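Mendgate Tenants' Advice Service
@mendgateadvice

1/ The Service receives many inquiries each fall from tenants who are about to leave a furnished home and are unsure what will be taken from their deposit. This thread sets out our general guidance. It does not replace advice on your own lease.

2/ The first document to find is the inventory. It may be a separate form, a page at the back of the lease, or a list sent by email after you moved in. If you cannot find it, ask the landlord for a copy in writing and keep the reply.

3/ Tenants who signed through the Skarnley office should look for two versions: one issued with the lease and one returned by the tenant with comments. The second is the one that matters. Several tenants have told us they forgot they ever sent it.

4/ Fair wear is the change that comes from living in a home in the ordinary way. Faded curtains, flattened carpet in a hallway and small scuffs behind a door will usually fall under it. A burn, a tear or a large stain will usually not.

5/ The age of an item should be taken into account. A landlord who charges the full price of a new item to replace one that was already old is asking for more than was lost. You may ask when the item was bought and what was paid for it.
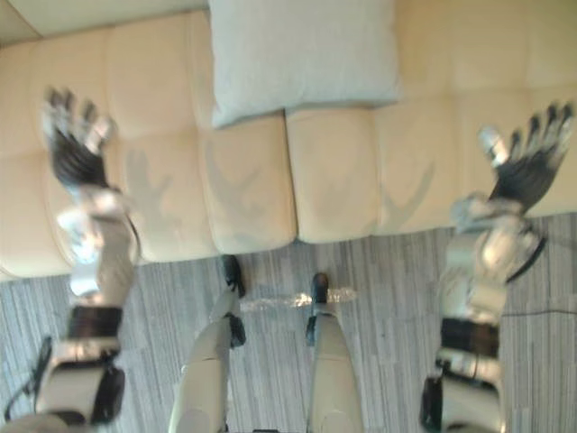 6/ Upholstery and floor coverings lead to more disputes in our caseload than any other part of a furnished home. The usual cause is a short inventory entry, such as "sofa, good" or "carpet, fair," which tells neither side very much when the lease ends. A useful entry names the item so that it could not be confused with another. "Cream tufted leather sofa" and "gray striped carpet" are entries of the right kind, and the condition should follow in a separate sentence. Marks should be listed by place: left arm, front of seat, near the window.

7/ Leather needs its own note. Light creasing on a seat is normal. Please do not try a strong household cleaner on a mark in the last days of a lease. Our adviser Fidelina Huaranga has handled claims in which the original mark would have been accepted as wear and the cleaning damage was not.

8/ Carpets: vacuum fully, including under furniture where it can be moved safely. A landlord may ask that the carpet be returned as clean as it was at the start. A landlord may not, in our view, insist on a named cleaning company unless the lease says so and the law where you live allows it.

9/ On receipts. If you pay for cleaning, keep the invoice and check that it gives the address of the property. An invoice that says only "cleaning" is of limited use to you.

10/ A case from our files, shared with the tenant's consent. A household on Pramden Street was asked for $500 toward a replacement armchair. The inventory described the chair as "worn, seat sagging." Our adviser Anong Rattanakul sent the landlord a copy of that page with a short letter, and the claim was withdrawn.

11/ Please note what settled the matter. There was no hearing and no long argument. The tenant had kept the page.

12/ If you share the home, decide before the final inspection who will attend and who will receive the deposit. Where all names are on one lease, a landlord may be entitled to treat the household as one tenant, even if only one person caused the damage.

13/ Ask to be present at the final inspection. If the landlord declines, say in writing that you asked. Bring the inventory and a pen, and do not sign a new statement of condition on the spot if you disagree with any part of it.

14/ If you receive a list of deductions, reply to each line separately. State which you accept, which you dispute and why. A general objection to the total is harder for us to support.

15/ The Service will hold a drop-in session on deposits on 10th September at the Tô Community Rooms, second floor. Please bring your lease, your inventory and any messages about repairs. No appointment is needed. There are 17 places for individual advice, given in order of arrival.

16/ Tenants whose leases end in December are welcome to attend as well. An early review of the inventory leaves time to ask for missing pages.

17/ Replies to this thread are not monitored for casework. Please do not post your address or your landlord's name here. Use the inquiry form on our website or call the office during opening hours.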